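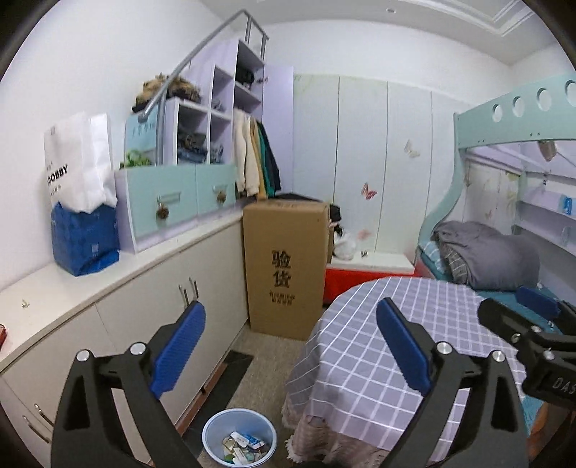 *Reading time: 3 minutes (a bit longer if you stop for the questions in the margin)*

# Chapter 2: What We Throw Away

I want you to do something slightly unpleasant before we start. Go and look in your nearest bin. Don't tip it out, just look. I did it before writing this chapter, and I learned more about my week than my diary could have told me: two lots of crisps, a letter I should have answered, the outside leaves of a lettuce (I had good intentions) and a receipt for something I've already lost.

Geographers love rubbish. It's a record of what people ate, what they could afford, how far their goods had travelled and how fast they got bored of them. When I was a student I spent a wet November sorting household waste in Trirlow, a small town with one high street and a very windy tip, and I came home smelling so awful that my landlady made me leave my boots on the step. I loved it! I still have the notebook, stains and all.

In Chapter 1 we followed goods from the field or the factory to the shop. Now we're going to carry on past the till, which is where most textbooks used to stop. A packet might be in use for a few minutes. The film it's made from can hang about for more than 500 years, going by the longer estimates, though you'll see in Section 3 why I treat those estimates with some care.
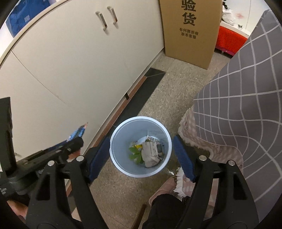
Food scraps are a different matter. Peelings and leaves rot quickly if air can get to them, and rather badly if it can't. Bury them deep in a landfill and they give off methane; pile them in a heap at the bottom of the garden and you get something your roses will thank you for. So mixing the two sorts of waste in one bin, as most of us do without thinking, spoils both. The paper gets soggy, the compost gets plastic in it, and somebody has to pick it all apart later or give up and bury the lot.

We'll visit two places that have tackled this in their own way. Gular, in India, has 700 households and a door-to-door collection that begins before breakfast. Phromma has no collection at all, so families there sort everything at home and sell what they can to a buyer with a cart. I have my favourite of the two, but I'll keep quiet about it until you've done the activity in Section 3. 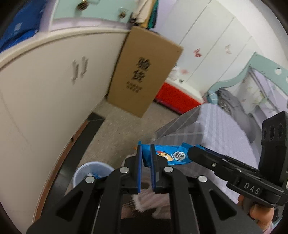
**Imogen Tarrant**
*Geography teacher and series author*

## Before you read on

Have a go at these in your notebook. Rough answers are fine, we'll come back to them.

- Write down everything you threw away yesterday, as far as you can remember it.
- Put a star beside anything that was wrapped round something else.
- Pick one starred item and guess where it was made.

Keep the page somewhere safe, as you'll want it for the mapping exercise at the end of Section 2.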